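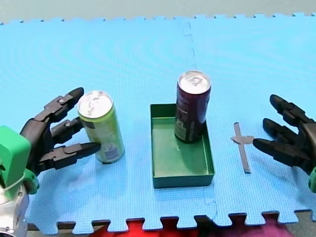

Grekach rules

The Grekach rules are a set of house rules for tabletop work with two-armed robots. I've worked under them for years, so forgive me if this article gets a bit fond in places. They cover jobs where a pair of robot hands moves everyday stuff (drink cans, trays, cups) over a soft surface, and they say what a person has to do before, during and after a run.

Origin

The first version was a single page that Aurelio Collado taped to a cabinet door at the Biltcombe workshop. It had 14 rules. The current one has 31, and yes, I argued against a few of them!

Main rules

Rule 2 is the one everybody knows: both arms stay in slow mode until the operator has watched one full pass with a hand on the stop button. Foam mats get their own section. Tiles must be locked together at the seams, and a tile that has started to curl gets swapped out, even if it's only a little bit annoying. Cans stand upright at the start, and trays go where both hands can reach them.

People keep their arms out of the shared space while the motors have power. I'd call that the heart of the whole thing, and it's the rule I've seen new folks bend most often (usually to rescue a can that's about to tip – let it tip). Cables at the wrist are checked by eye every morning, with the power off.

Criticism

Fendel, a rival shop, finds the rules too fussy about logging, and I have some sympathy there. Every dropped object needs a line in the book, which on a bad Tuesday makes for a lot of writing.

See also

Lazarević checklist
Shared workspace
Stop button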